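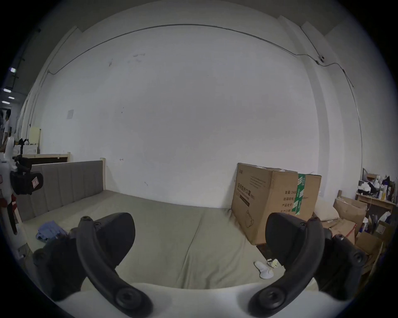
Teuber will offer its Vakavley camper van with a longer body and a fixed rear bed beginning in January, giving the model a second version for buyers who plan to spend more than a weekend on the road. The new Vakavley Long is 42 inches longer than the current van and keeps the same engine, front axle and cab. All of the added length goes to the living area behind the front seats. Buyers may choose from several interior colors, and Teuber has kept to quiet shades throughout, in the spirit of a sage-green sheet on a wide bed against a plain off-white wall.

The standard Vakavley will remain on sale with its folding bench, which turns into a bed at night. Teuber said the shorter van continues to account for most orders from city customers, many of whom also use it as their everyday vehicle. The Long is intended for a different group: couples and retired drivers who tour for weeks at a time and do not want to rebuild the bed each evening.

"Our customers asked for a bed that stays a bed," said Till Reinholz, head of camper vans at Teuber. "They also asked us to leave the driving position alone. We lengthened the wheelbase, retuned the rear springs and kept everything ahead of the driver's door as it was."

The fixed bed in the Vakavley Long sits across the rear of the van over a full-width storage bay, which can be reached from the back doors or through a hatch in the aisle. Two folding bicycles fit in the bay with the front wheels attached. The water tank has been moved forward, between the axles, to keep weight off the rear of the vehicle when the bay is loaded.

Both versions will be built at the company's Fletorbridge plant, where Teuber has added a separate fitting line for the longer body. The plant has capacity for 3,000 camper vans a year across the two lengths. Teuber expects the Long to make up one third of that total once the line is running at its planned rate. Hiring for the line has been completed.

The company is also making its Pastport navigation and service system standard on all Vakavley models. Pastport stores the driver's earlier routes and overnight stops, shows the height and weight limits that apply to the vehicle, and sends a notice when the gas, water or leisure battery needs attention. Owners of existing vans fitted with the larger center screen can have the software installed at a Teuber dealer during a regular service visit. Vans with the smaller screen cannot be upgraded.

The Vakavley Long will be sold through 106 dealers. Demonstration vehicles will reach showrooms ahead of the first customer deliveries, and dealers will accept reservations from the time the demonstration vehicles arrive. Prices and final equipment lists will be published when the order books open. The pop-up roof offered on the standard van will not be available on the Long at launch.

About Teuber

Teuber designs and builds camper vans and light commercial vehicles. Its products are sold and serviced through an independent dealer network. Press inquiries should be directed to the Teuber press office in Fletorbridge.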